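Chapter 4
Reading a Spec Sheet Without Falling Asleep 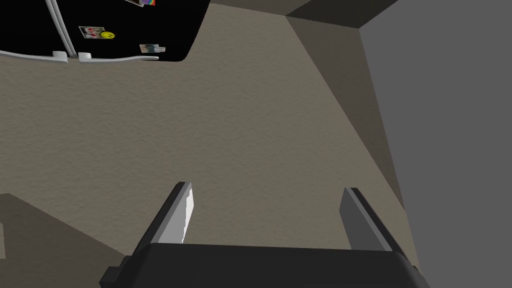
PART TWO: CHOOSING A DEVICE

I bought my first tablet on the strength of one number. It was a Gulus, it had a bigger battery figure than anything else in the shop, and I carried it home feeling very clever. By February it was living in a kitchen drawer, and I was back to borrowing my brother's. The battery was fine! The screen was so dim that I couldn't read it near a window, and I hadn't thought to look at that line on the sheet at all.

So this chapter is about the whole sheet, including the dull bits at the bottom. You met the main parts of a tablet in Chapter 3 (processor, memory, storage, display, battery), and I'll assume you can tell memory from storage by now. If you can't, go back and have another look at the diagram with the desk and the filing cabinet – I'll wait.

We'll work with two made-to-a-budget tablets all the way through, the Flullix and the Sustska. I like using this pair because on paper they look like twins. They have the same size of screen, the same storage, and nearly 20 lines of their spec sheets match word for word. Then you pick them up and one of them is a pleasure and the other makes you wait every time you turn a page.

4.1 What the sheet is for

A spec sheet is written by the people selling the thing. I don't mean that it lies. Most of the ones I've read are accurate enough, but somebody chose which figures to print in large type and which to tuck under a heading called "Other". When I taught evening classes with Jacinto Arriaga, he used to make everyone read the sheet from the last line upwards, and I still do it that way myself. You get the weight, the charging speed and the length of software support first, while you're still awake.

Try it with the Sustska. Starting from the bottom, the first thing you meet is a weight of 805 grams, and that's a lot to hold up in bed. Further up there's a charger sold separately. You have to go a long way before you reach the processor, and by then you've already got a fair idea of whether you want to live with it.

4.2 Numbers that need a partner

Some figures mean very little alone. A battery capacity tells you how much is in the tank, but you also need to know how thirsty the screen and processor are. The same goes for camera resolution, where the size of the sensor matters a good deal, and for storage, where you want to know how much is taken up before you've saved a single photo.

As you read, keep a pencil handy and mark every figure that seems to be missing its partner. We'll come back to your marks in section 4.5, when we look at the Li, a much dearer tablet whose sheet leaves out more than either of the cheap ones.

Words to look out for in this chapter: capacity, refresh rate, brightness, usable storage, support period.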